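10/6/21

Basement day two! I took the whole day off for this and I'd do it again tomorrow if I had the leave. Up before seven, old sweatshirt, coffee in the travel mug so I wouldn't knock it over on the stairs like last time, and straight down.

Yesterday was only hauling. Today was the good part, the opening of things. The people who had the house before us left a lot behind, and when we bought it we said oh, leave it, we'll look through it some weekend, and then put our own boxes on top of theirs, and then Christmas on top of that. So it was all in layers. I got down to their layer by ten and I was so happy. Jars of screws sorted by size! A coil of the good rope! A flat tin with every key the house ever had, I think, including one for a padlock that is still on the side gate and that we have been climbing around since we moved in. I ran out and tried it and it opened. I stood in the alley on Keltdale Street in my slippers locking and unlocking it.

The shelving from Salehi came in at $63 for the unit and it went together with no tools, just a rubber mallet, which I had because it was in their layer. It leans a hair to the left. The floor does too, so I put a folded piece of linoleum under one foot and now a marble stays where you set it. Well, it stays on the second shelf. On the top one it rolls very slowly toward the furnace, and I watched it do that several times when I should have been working.

Sorting rules for the record, so I don't lose them before the weekend:

Left side of the stairs is keep and use. Right side is give away. Under the window is parts, meaning anything that came off something or goes into something. The old bathtub sheet is for trash and I am allowed to change my mind only until supper.

The parts pile is by far the best pile. I had no idea. There's a Kima fan with no grille and a grille that fits some other fan. A drawer front with a beautiful little brass pull, no drawer. A stack of oven racks, no two from the same oven. Hinges. A lampshade frame I'm going to cover if it kills me. And plastic, so much molded plastic, all of it from inside things, the sort of piece you never see until you take a door off or tip something on its back.

I've turned into a complete fool for these. From the outside an appliance is a box, and then you get the inner pieces out and they're like little buildings. My favorite is a white one. It has a slim edge standing up, not quite even, a bit bumpy if you look along it, and next to that a long shallow trough that stops at a flat little ledge, and then it drops down deeper past that. And it keeps going, channels and ribs and steps one after another. Glossy and smooth all over. It has a couple of dark specks in the trough and I'm leaving them until I've decided if they're dirt or in the plastic.
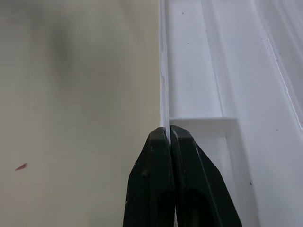

Petronella Radebe wrote back inside of a minute that I should quit calling every white part a fridge part, that washers and dehumidifiers and half the things in a bathroom have ribs like that too, and to look for a molded number before I go asking anyone. She also said never throw out a rib. I'm not sure if she meant that generally but I've written it on the wall above the parts pile in pencil.

She's right about the number. They hide them in the dumbest places, on the back of a tab or upside down in a corner. I went over the smaller pieces with the flashlight held low and sideways, and that trick is worth all the rest put together — the raised letters throw a shadow and pop right out. I got a number off a soap drawer and another off a thing like a comb. The white one I'm saving for Friday. I want daylight and a proper table for it, and I want to not be tired.

My guess (I'm writing it down so I can be smug or embarrassed later) is that the trough was for water to run along, and the ledge is where something sat. My second guess is a wire ran in there and the ledge was only to stiffen it up. My brother's guess by phone was "boat," and he wouldn't explain.

I did read up a little over lunch. There's a repair pamphlet in the same tin as the keys, from a shop in Vunley that closed before I was born, and it has one lovely page on why the insides of things have ribs. You can make the plastic thinner and it still won't flop. It's the same reason you fold a paper plate in the middle when you carry pizza on it! I must have known that with my hands since I was five and never put it into words. Now I can't stop seeing it. The underside of the laundry basket, ribs. The trash can lid, ribs. The kids' step stool is practically all ribs, I turned it over and said oh, look at you.

Washed what could be washed this afternoon. Lukewarm water and dish soap in the utility sink, the soft bottle brush for the narrow bits, an old toothbrush for the corners. Do NOT use the green scrubber on anything glossy. I did it to the soap drawer and there's a dull patch now the size of a thumb. A wooden skewer with a bit of damp rag over the point gets right to the end of a groove, and I was prouder of that than I was of the shelves. Everything's lying on towels across the Ping-Pong table and I hope none of us wants to play until the weekend.

Things I gave up on: the box of wall warts. Every one of them goes to something, I'm sure, and I will never know what. They're going to the county electronics drop with the dead radio. Also the paint. There's one can of that yellow from the upstairs hall that was still liquid under the skin and I saved a jam jar of it for touch-ups. The hall has 3 dings in it that I've been hiding behind the coat rack, and I might do those tomorrow while I'm in the mood.

Supper was grilled cheese, eaten standing up, by a person with cobwebs on her. The dog would not come near me. I went back down after dishes only to look at it, and left the light on longer than I needed to. You can walk from the stairs to the window in a straight line now. I did it twice.

Still to do: label the shelves. Find a lid for the rope bin. Oil the padlock before the cold gets in it. Ask the Salehi people if they sell the shelving feet separately, the linoleum is fine but I'd like it to be level up top too, for the marble. Friday, white piece, daylight, look for the number. If it's got one I'm driving it over to show Petronella, and she'd better have coffee on.

Knees are sore. So glad I did this.

Recent entries
Basement day one, hauling only
The rain barrel overflowed and I loved it
What was behind the water heater
October list, already too long
Pears from next door, a whole bucket

Get new entries by email. Enter your address and look for the confirmation in your inbox. Unsubscribe whenever you like.

Contact | © 2021 All entries by the author | Back to top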